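About Nanance

Hi, I'm Ida Meinecke, and I run Nanance, a small after-school music club for kids who have never picked up an instrument (and a fair few who picked one up, hated it and were talked into another go). I started it with Ívar Bech over 12 years ago. He had a drum kit and a van, I had a piano and far too much free time, and we both thought beginner lessons were a bit stiff!

We teach keyboard, guitar, ukulele and drums in small groups, never more than 12 kids to a room. Everybody plays a real song by the end of their first month, even if it only has 3 chords and one of them is wobbly.
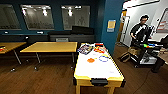

Rhythm comes first with us, before note reading, before scales, before anybody worries about where their thumbs go. Ívar has the beginners clap, stomp and count out loud until a steady beat feels normal, and then we bring in the instruments one at a time. Between sessions there's a proper break, and the air hockey table with the yellow legs is the thing most kids tell their parents about on the way home. I've made my peace with that. Snacks are fine in the break too, just not near the keyboards, please.

Our older players can join Stulo, the club band, which plays a summer show every June. They pick the songs, they argue about the songs, and I play bass when they let me.

No instrument at home? Borrow one of ours for the term. Come by after four and have a listen, or send me a note through the contact page. I answer them all myself, usually late at night with a cup of tea.

Ida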